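Seven weeks in with the Yazzie hand kit from Cuvport, and I'm still pretty fond of it! We're building ours up at the Lindow shared workshop, on the end of a bigger arm, and the fingers went together faster than I'd guessed (17 screws in the bag, one left over, which I'm choosing not to think about).

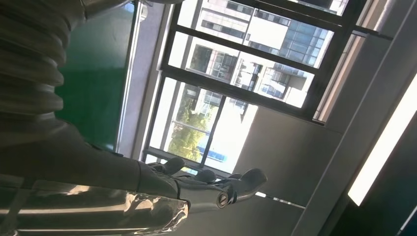
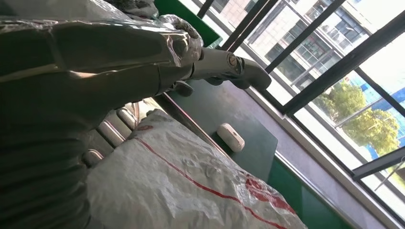

Page last changed: February, 7:17 pm

I love the grey segmented fingers and that chunky round joint at the base of the long one. Nice to look at, easy to get a driver into. The manual is less fun. It sends you to page 7 for the wiring colours and there's no wiring on page 7, so I ended up on the Janditz forum at midnight like everybody else. The controller stores 2048 steps, heaps for waving and pointing, a bit mean if you want to choreograph anything longer.

Would I buy it again? Yep, but get the spare tendon pack at the same time, the postage on its own is criminal.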